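Workshop tips: gripper faults on a snack-packing cell

Grip force that drifts after a cold start will pass a quick open/close test and still drop a wrapped item. Our Ivlow controller logged fault 494 on Sun 11 April, a finger position error, partway through a tray order.

Tabletop layout, tray and acrylic stand:

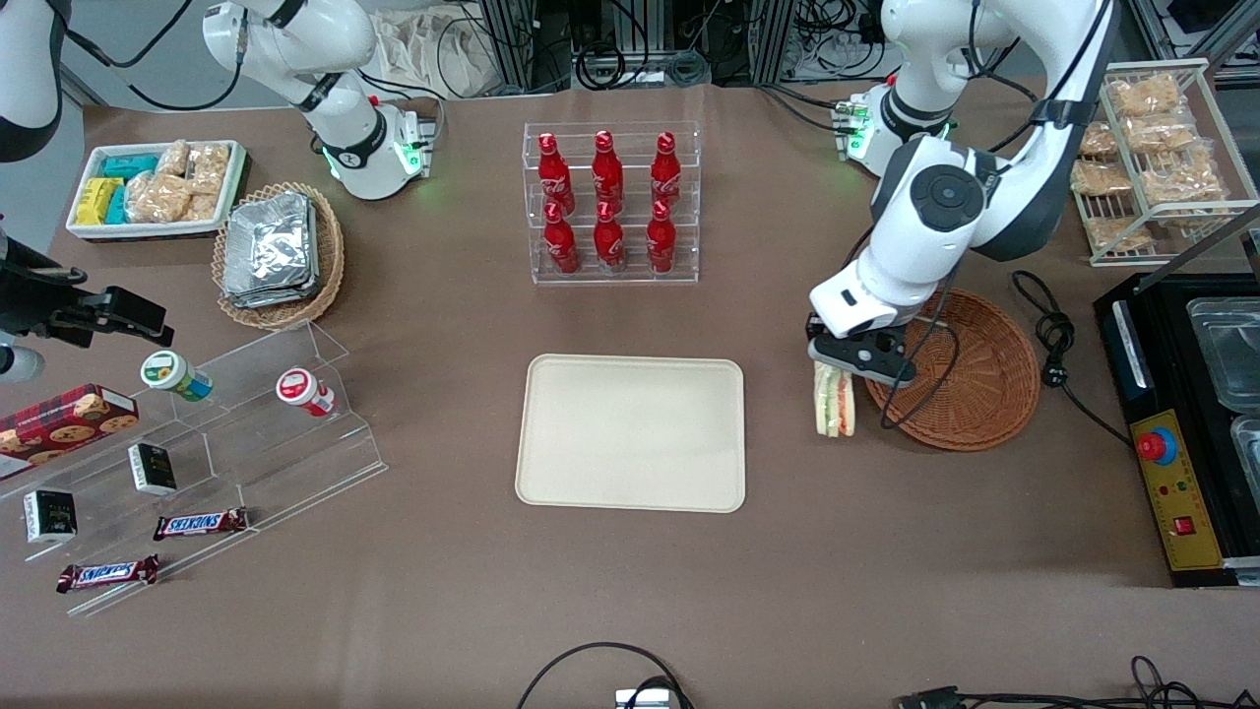
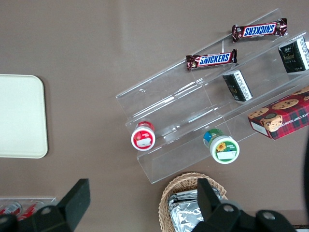

Flora Morrison wrote in to say that clearing 494 from the pendant is the wrong first move. On her Bloxham cell the arm resumed its last command as soon as the code cleared, with her hand near the fingers. Press the emergency stop, wait 30 seconds, then reach in.

After that:

Check the finger screws for play.
Wipe the finger faces with a dry cloth.
Secure any cable the wrist can snag at full reach.
Re-home the gripper with nothing in it.
Run 36 cycles at low speed before going back to soft items.

If the fault returns, replace the finger encoder lead, part 3805. Do not raise the force limit to hide it.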